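Food Service Skills, Unit 4: Clearing and Resetting Tables
Tutor: Orathai Petchrat

Read this before the August practical at Prelldale. The dining room there seats 120 and lunch is served in two sittings, so each table has to be cleared and reset between them.

4.1 Wiping down
Clear everything first, crumbs included. Wipe from the far edge towards you in overlapping strokes, then do the edges. Use the blue cloths for tables only - the green ones stay in the kitchen.

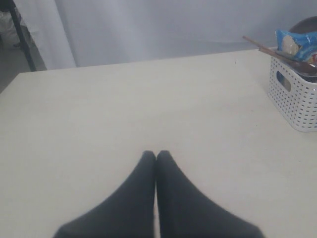
Fig. 4.1 A plain, light-coloured tabletop.

Pale tops show marks sooner than dark ones. Bend down and look across the surface before you move on.

4.2 Resetting
Work to the house plan. At Prelldale the knife goes to the right of the plate and the fork to the left, blade facing in. Other places differ, so ask on your first day. Carry cups by the base or handle and never put fingers inside the rim. 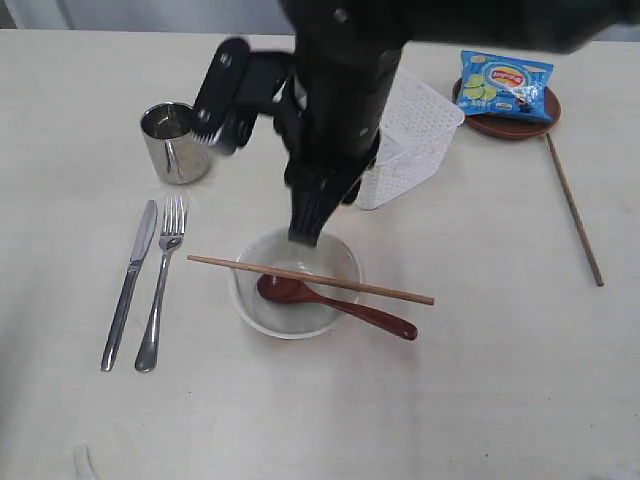
Chipped bowls go in the breakages box and are written in the book. Bent forks go back to the wash-up area.

Reading: Sukprasert, chapter 2, up to page 80. Bring your completed table plan to the practical.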